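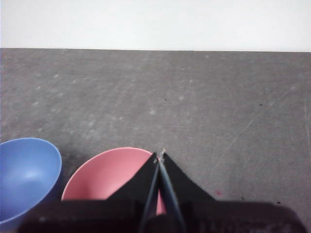

Foto: cámara de muñeca del puesto 2 / Oditetti

Chalerm Khunthong lleva la parte de teleoperación en el laboratorio que Oditetti mantiene en Drarkotholm. Su trabajo consiste en que una persona enseñe a un brazo a hacer algo, bien guiándolo con la mano, bien a distancia, y en decidir después qué grabaciones sirven. Hablamos con él en agosto, a primera hora, antes de que empezara el turno de los operadores.

La tarea que ocupa ahora al equipo es el traslado de piezas pequeñas entre dos cuencos de plástico, uno azul y otro rosa. Khunthong la considera una tarea de calibración del método. "El agarre es sencillo. Lo que medimos es la consistencia de la demostración: si dos operadores resuelven la misma aproximación con trayectorias incompatibles, la política aprende el promedio, y el promedio pasa por encima del borde del cuenco."

El laboratorio empezó con enseñanza cinestésica, es decir, con el operador sujetando el brazo y llevándolo por el recorrido mientras se registran las articulaciones. El procedimiento sigue en uso para definir posturas de reposo y límites de trabajo, pero se abandonó para las demostraciones completas. "Cuando empujas el brazo con las manos, metes fuerzas que el controlador no va a reproducir. Además, tus manos salen en la imagen, y en ejecución no están. El modelo se apoya en ellas. Lo vimos con toda claridad: el brazo se paraba en los puntos donde en la grabación aparecía un antebrazo."

La alternativa fue un sistema de brazo guía y brazo seguidor. El operador mueve una réplica sin carga, con un gatillo para la pinza, y el seguidor copia la postura. El programa que los enlaza se llama Pevell y se desarrolló internamente. Registra posiciones articulares, apertura de la pinza y vídeo, todo con la misma marca de tiempo. Según Khunthong, la sincronización dio más trabajo que el control. "Teníamos un retardo de 40 milisegundos entre la imagen y las articulaciones. Al teleoperar no se percibe. Al entrenar, la pinza cerraba tarde de manera sistemática y el equipo estuvo buscando el fallo en la red."

La cámara de muñeca, cuyo encuadre ocupan en buena parte los propios dedos de la pinza, es el elemento sobre el que más preguntas recibe. La imagen que abre este texto procede de ella, con los dedos negros cerrados o casi cerrados cerca del cuenco rosa. "Vista desde fuera, la distancia entre la punta y el borde es ambigua. Desde la muñeca tienes una referencia fija, porque los dedos convergen siempre en la misma zona de la imagen. El precio es que tapan parte del objetivo. Al cuenco rosa le falta media vista por la derecha, y eso hay que aceptarlo o compensarlo con otra cámara."

Le preguntamos por la superficie gris, que tiene arañazos y manchas claras. Khunthong no es partidario de sustituirla. "Una superficie perfecta te da un modelo que sólo funciona sobre una superficie perfecta. Lo que sí controlo es la luz. Queremos difusa, desde arriba, sin sombras duras. El plástico de los cuencos ya da brillos suficientes." Las motas oscuras le preocupan algo más cuando la pieza que hay que recoger es del mismo tamaño, y en esas sesiones se limpia la mesa antes de cada bloque.

En cuanto a los operadores, el laboratorio trabaja con una pauta de tiempos cortos. Cada bloque dura roughly lo que tarda en aparecer la fatiga en la muñeca, y se corta antes. "La fatiga se ve en los datos", explica. "Aparecen microcorrecciones junto al borde, y la apertura de la pinza deja de ser limpia. Un operador cansado abre, duda y vuelve a cerrar. Si guardas eso, estás enseñando la duda."

No todas las correcciones se eliminan. Las recuperaciones, es decir, los casos en que la pieza resbala y el operador la vuelve a coger, se etiquetan aparte y se incorporan en una segunda fase. Khunthong reconoce que la frontera es discutible. "Una recuperación deliberada es información. Una vacilación, ruido. Para separarlas miramos el vídeo a mano. Hemos probado filtros automáticos por velocidad y descartan demasiado."

El siguiente paso es un encargo de Sukprasert, que quiere aplicar el método a la preparación de bandejas. Ahí vuelve la discusión sobre el mando a distancia, ya que el operador no estaría en la misma sala que el brazo. "Perder la vista directa cambia la forma de demostrar. La gente se acerca más despacio y depende de la cámara de muñeca. Para nosotros es una ventaja - el operador acaba decidiendo con la misma información que tendrá el modelo - aunque las primeras sesiones son lentas y hay que contar con ello."

Antes de volver al puesto, Khunthong añade una observación sobre el gatillo del brazo guía. El actual tiene un recorrido demasiado corto y obliga a regular la pinza casi por impulsos. El recambio, con un muelle más blando, está pedido. Hasta que llegue, las demostraciones con piezas deformables quedan aplazadas.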